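Lighting and floor notes for the back workroom

January 30, 2021

The lease on the Bunbridge unit is 15 months old now and I have finally written up the back workroom. The front half got its own post when the shelving went in. The back half is simpler: plain white walls, a painted concrete ceiling, brown wood flooring, fluorescent tubes. Most of my time in January went into the last two items.

Tubes first. The fixtures were in place when I took over the unit and I have left them where they are. They run in the long direction of the room, and the ceiling is pale enough to return a fair amount of light to the bench. The paint is the old landlord's colour, a white that leans grey. I considered a brighter white and priced it, then left it alone. A second coat on concrete means masking the pipe run and every bracket on it, and the pipe run has a lot of brackets.

My complaint with the tubes was flicker. Two of them were near the end of life and had a visible pulse at the ends when cold. I replaced the lot with Stendent tubes in neutral white and kept a spare pair in the cupboard. Readings were taken at bench height with a cheap meter, so treat them as relative. The centre of the room gained 9 per cent. The far corner gained nothing I could measure, and I still use a clamp lamp there for fine work such as soldering and reading part numbers.

If you are doing the same job, write the install date on the end cap in pencil. Also check that the old tube holders still grip. One of mine had gone brittle and let the pin rotate back out of contact after an hour. A replacement holder costs less than a coffee and takes ten minutes with the breaker off.

The floor took longer. Wood was a questionable choice for a workroom and I would not have picked it, but it is warm underfoot and small screws don't bounce as far as they do on concrete. The trouble is grit. It collects in the joints and gets ground in by chair castors. My routine is now:

Sweep with a soft broom, along the boards.
Vacuum the joints with the narrow nozzle.
Damp mop, well wrung out, using Zoster floor soap at half the label strength.
Leave the door open until dry.

Full strength left a film that showed every footprint. Half strength does not, and a bottle lasts much longer. The whole routine takes about 51 minutes, including moving the stools out and back.

I tested hard castors against soft ones on a spare offcut of board. The hard set left a dull track after a week of use. The soft set left none that I could see under the clamp lamp. All the chairs have been changed over. The Rathjen stool has fixed feet, so it got felt pads, which collect hair and need replacing more often than the packet claims.

Two jobs remain. One is dusting the top of the pipe and duct run, which is a ladder job and will wait for a cooler morning. The other is the ceiling sensor near the centre light. I want it checked properly before I do any sanding in there, as fine dust and detectors do not get along – the one in the front room went off twice when I was trimming shelves.

I will post the meter readings as a table once I have a second set to compare them with. The first set was taken in the late afternoon with the front door open, and some daylight was getting through.
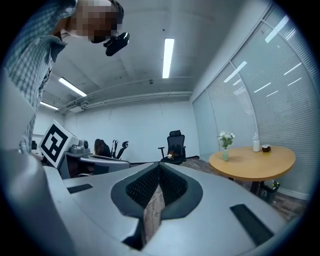
The second set will be done after dark with the door shut, at the same bench height and with the same meter. I will also take one reading at floor level, where I do most of my layout work and have never measured anything.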